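# What is a set menu?

When you eat in a restaurant, you are usually given a menu. A menu is a list of the dishes that the kitchen can cook, with the price of each one. At most restaurants you may choose whatever you like from the list. At some, there is a second kind of menu called a set menu.

A set menu is a whole meal sold at one price. It is made up of courses. A course is one part of a meal, such as the soup, the main dish or the pudding. The courses are brought to the table one after another, and everybody at the table normally begins each course at the same time.

## How the price works

Suppose that a restaurant called Susora sells a set menu with a starter, a main dish and a pudding for £19. The price stays the same whichever main dish you pick from the set menu. If you are not hungry enough for pudding, the price usually stays the same too. Drinks are often left out and must be paid for separately.

Some dishes have a small note beside them, such as "£2 extra". This is called a supplement. It means that the dish costs the restaurant more to make – fish and steak are common ones – and that the guest who orders it pays a little more.

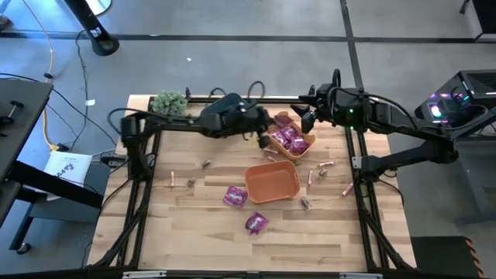
**Can children order from a set menu?**

Children may order from a set menu at most restaurants, and many places also have a shorter one with smaller portions. An adult can ask the waiter which dishes are suitable.

## Why restaurants offer set menus

A kitchen has to buy its food before the guests arrive. If the ordinary menu has many dishes, the cooks must keep a little of everything ready, and some of it may be thrown away. With a set menu, the cooks have a much better idea of what will be needed.

Think of the dining room at the Akby Hotel, where 70 guests sit down at the same hour. If each guest ordered something different, the last plates would be served very late. With a choice of 2 main dishes, the cooks can prepare large amounts of the same food and send it out quickly. At a wedding with 100 guests, there may be no choice at all, except for people who do not eat certain foods.

## Food that you cannot eat

Some people have an allergy, which means that a certain food can make them ill. Others do not eat meat, or follow rules about food because of their religion. A set menu can still be suitable for them, but the restaurant must be told. Always tell a grown-up and the waiter about an allergy before you order, even if you have eaten at the restaurant before. Recipes change.

## Words you may find on the menu

- **Starter:** a small dish eaten first.
- **Main course:** the largest dish of the meal.
- **Side dish:** something extra, such as potatoes or green beans, served with the main course.
- **Portion:** the amount of food given to one person.
- **Prix fixe:** French for "fixed price". It is said "pree feeks".
- **À la carte:** also French. It means that you choose each dish separately and pay for each one.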